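Wagon or small SUV for a family of five with a dog?

Posted by Lejla Omerović in Buying and Selling, December 1, 2021

Hello all, first time posting after a long while reading. Our old sedan is getting tired and we're finally looking for something bigger. There are five of us, the kids are all in the back seat, and we have a medium-sized dog who sheds on everything she looks at. Most of our driving is school, groceries and hockey, but we go up to my parents' place near Dondora every few weeks and the last 18 kilometres are gravel, with one hill that gets nasty in winter.

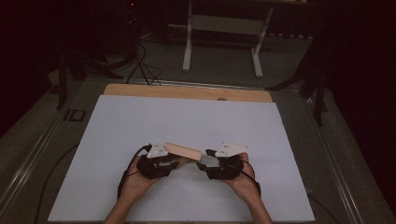

My husband wants a proper SUV with all-wheel drive. I keep coming back to a used wagon, partly for the fuel and partly because I'm short and I'd like to reach the roof box without a stool. We can't stretch to anything brand new. Has anyone made this choice with three kids, and would you do it again? I'm also wondering whether front-wheel drive with good winter tires would be enough for that hill, or if I'm being cheap.

2 people are following this

Velimir Georgiev

Hi Lejla, and welcome! We went through exactly this when our youngest came along, so I hope you'll forgive a long reply. We bought the wagon, and we've been very happy with it on the whole. The cargo floor is low, which your dog will thank you for when she's older, and it's so much quieter on the highway than the SUV we test drove.

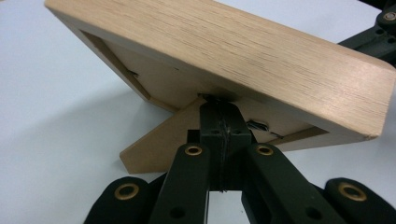 The thing I'd check before anything else is the middle seat in the back. Plenty of cars say they seat 5 and then give the middle passenger a hard hump and a buckle they can't find. Bring all three kids to the dealer, and bring the booster seats too if you're still using them. Do up every belt with the doors closed. The salesman at Joller was very patient with us, I'll say that for him, and we ruled out two cars in one afternoon that I would have happily signed for on my own.

As for the hill, I drove front-wheel drive on good winters for years and got stuck once, in a driveway. But a long gravel climb with ice under the snow is another matter, and with the kids aboard I'd want all-wheel drive AND the winter tires - it helps you get going, but it does nothing for stopping. There are wagons with all-wheel drive, so maybe you can both win.

A few things I'd look at on any used one:

Tire wear. All four should match, especially with all-wheel drive. Ask when they were last rotated.

Underneath. Gravel chips everything. Have a mechanic put it on the hoist and look at the brake lines.

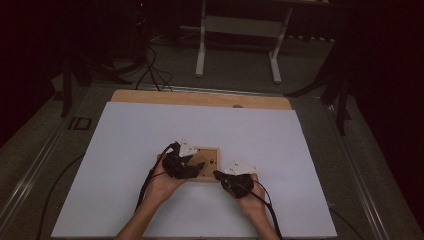
The rear hatch. Open and close it several times and see if the struts hold it up in the cold.

Service records. Ask for the transmission and rear differential fluid changes in particular. Ours had a gap there and we got a bit off the price.
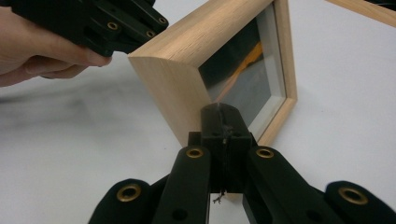 A black gripper against the edge of a light wooden picture frame.

Nermina Perić

SUV. Heated seats. Done.

Senad Angelovski

I agree with most of what Velimir wrote, though I'd lean the other way on the body style. We had a wagon until June and the ground clearance drove me up the wall at the cottage - I was forever scraping over the ruts in spring. If that road gets graded regularly you may be fine, so ask your parents what their neighbours drive. That will tell you more than any of us can!

For the dog, get a rubber mat with a raised lip for the back, and measure the cargo area first. We paid 54 dollars for ours and it's outlasted two sets of floor mats.

Lejla Omerović

Thank you all so much! I asked Mum and she says half the road is driving wagons, including the fellow who plows it. We're going to look at an all-wheel drive one next week, with all three kids and the boosters. I've promised my husband he can pick the colour.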